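The Case for a Slow Robot at Home
Opinion, by Dorian Delaunay
February 2022

Most writing about home robots is about chores. Dishes, laundry, the litter box. I have been in and out of a build called Grakari for two winters now, and I think chores are the wrong place for hobby builders to start. Two arms are good for one thing that a person alone in a shop is always short of, and that is holding. Anyone who has tried to square up a flat-pack shelf with a knee and a chin knows what I mean.
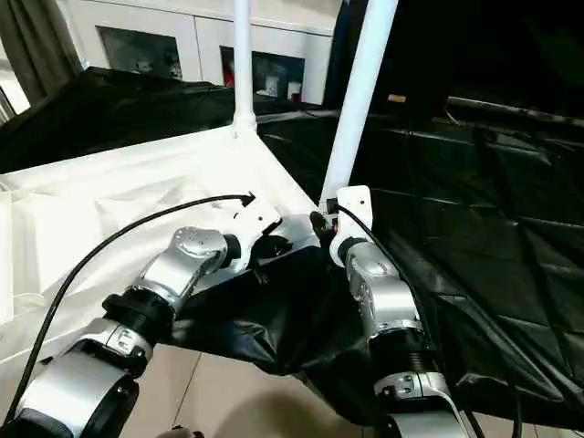
Holding is a real job

People who visit want to see the arms finish something. They ask how long until it can put a piece of furniture together by itself. I don't much care. Fabric sags, poles lean, and a joint that looked stiff on the bench gives as soon as it has weight on it. Keeping two points still while someone else thinks is useful work, and it is harder than it sounds.

We spent 359 hours on the grippers alone. That number comes from Yaroslav Symonenko, who keeps the log and is stricter than I am about what gets written in it. A lot of those hours went to finger pads. Soft pads collect dust and lint, and hard ones slip on anything smooth and round.
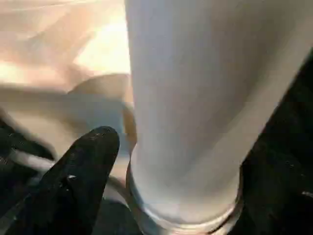 I would still take the soft ones. You can clean a pad or throw it out. A hard finger that loses a cylinder halfway through a lift has to be solved in software, and the people writing the software have day jobs.

The other thing I would argue for is awkward objects. Clubs like to test on blocks because blocks give nice results. Then they try a chair, and the legs go in every direction, and the arm that was fine on paper has no clear path to the seat. Start with the chair. You will learn less per day at first and waste fewer months. The group in Grenville went the other way and had to redo their reach planning from scratch in July. 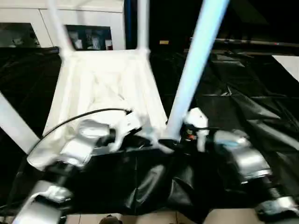
Rolland wrote back after reading a draft of this and disagreed. A beginner who starts with a chair quits by the second weekend, he said, and blocks at least let you find out which cable you plugged in backward.

He may be right about beginners. I still think he underrates how bored they get with blocks.

On money, our parts came to 2,797 dollars, not counting the arms. A fair share of that was cables and connectors. If I did it again I would spend more there and less on the mounting plate, which is too heavy and which I chose.
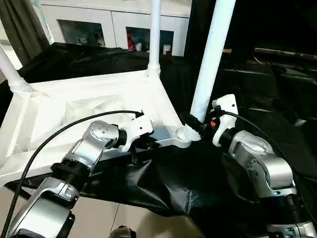

Both arms at the white frame, poles up.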